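Broltinine block pushing set – README

Read this before you pull the data. Short version, the long notes are still on Adom's drive and will get merged in when somebody has an afternoon.

What it is

Teleoperated tabletop demos, one arm, one stick-type tool, colored toy blocks on a wood board. Pushing and nudging only, no grasps. 2,211 episodes kept after filtering. Each episode has one instruction in plain English ("push the red star toward the blue triangle") and ends when the operator taps the pedal.

Who

Siv Moen – rig, calibration, most of the operator scheduling
Adom Annan – logging, filtering, this file

Mail either of us. Siv is faster.

What's in an episode

- color video, fixed camera over the board
- tool tip position in board coordinates, x and y only, height is locked during a push
- commanded tip position, same rate
- instruction text, exactly as typed, typos and all
- operator id (4 operators, ids are scrambled)
- a success flag set by the operator, NOT checked by us except in the test split

No force readings. We logged them for a while and the offsets drifted so badly we dropped the column.

Splits

train – everything not listed below
val – 280 episodes, picked at random
test – 48 episodes, success flag rechecked by hand by Siv, don't tune on these please

Val and train share operators. If you want an operator held out you have to make that split yourself, the ids are there.

Known problems

Instructions use "triangle", "wedge" and "prism" for the same piece depending on who was typing. Same with "star" and "cross". Left alone on purpose, a model should cope. If yours doesn't, the Soylu loader has a synonym map, off by default.

Left and right mean the camera's left and right. A few early episodes have it from the operator's side. We flagged the ones we caught (field: side_check).

Pushes bunch up on the left of the board in the Jerholm episodes. Sample by start position if that matters to you.

Tool covers the block it's pushing in plenty of frames. Don't throw those out, you'll lose most of the good contact moments.

Collection notes

One block per push. Operator reads the instruction, brings the tip down beside the block, pushes, lifts, pedal. Resets by hand. If a block goes off the board the episode gets binned. 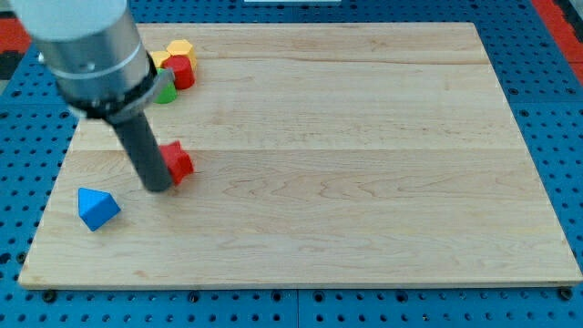
Jerholm, August

Red star with the tip right up by it, blue triangle on its own lower down, the yellows, red cylinder and green bunched at the far left. Board is bolted to the pegboard, so if you rebuild the rig do the same and re-run calibration after tightening. We lost a morning to a board that crept.

Valletti episodes use the same coordinate origin but a diferent camera height. Extrinsics are per site, check you load the right file.

Todo

- merge Adom's long notes
- fix timestamps in the val index
- decide on a license, for now ask before passing it on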